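Chapter 2
The Guest Bathroom: Surfaces, Linen, Small Goods

What you should get from this chapter
How to reset a vanity top in 12 minutes. Which cloth goes where. When soap gets replaced and when it stays.

Start with the counter. Always. Guests at a place like the Ekstead look there first — before the bed, before the window. Toothpaste spots, hairs, a ring from a glass. All of it gets noticed at eye level, in bad light, at 7 in the morning.

Marble is the awkward one. Looks tough, isn't. Vinegar marks it, lemon marks it, most limescale sprays mark it. Use warm water, a drop of neutral soap, a soft cloth. Wipe, rinse, dry. Dry is the step trainees skip, and then you get dull patches round the tap where the water sat. Chrome last, with a seperate cloth.

Order of work: everything off the counter, basin, tap, top, edge trim, then the goods back on. Folded towel at one end, washcloth near the basin, card upright by the tap, soap towards the back wall where it won't get splashed.
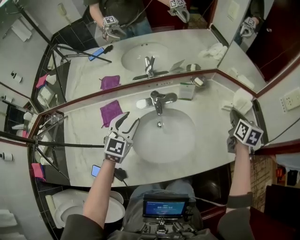

Gisela Lucero objects to the soap going at the back. Her guests at Erkthorpe are mostly older, she says, and they don't want to lean over a basin for it; she puts it by the washcloth and has had no complaints in 23 years.

Fair point. House rules differ. Learn yours, then stick to it in every room on the floor, so the next shift can find a mistake at a glance.

Guest belongings. Phones, chargers, razors, rings. If the room is a stayover, lift, wipe under, put back in the same spot. Never in a drawer. Never stacked. A lost ring costs more than a clean counter is worth.

Soap: still wrapped, leave it. Opened and it's a departure, bin it or put it in the recyling tub if your house has one. Opened and it's a stayover, leave it and add a new one.

Linen comes next, from section 2.1. Have a face towel and a washcloth to hand before you read on — the folds make no sense on paper.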